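Lanell Bench Cell for PC Assembly and Teardown
Equipment / Assembly / Lanell

The Lanell cell from Ledwood puts one arm and gripper at a standard workbench. It takes over holding and placing parts, including small boards that slot into printed clips and holders. The technician keeps the judgment calls.

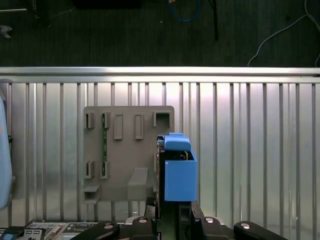

Working inside the case
Cables and connectors are where repair benches lose time. With Lanell, the technician works next to the arm and can reach into the same case. At Esska's repair shop, staff who used to do a full shift of teardown now split the day between the cell and testing.

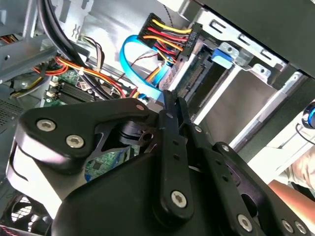 Training takes 3 hours per person. Most shops run 2 people per cell and trade places every 30 minutes. Job programs are saved by case model and can be edited at the bench.

Lead time: 7 weeks
Service and spare fingers: Dalsgaard
Request a quote or a bench visit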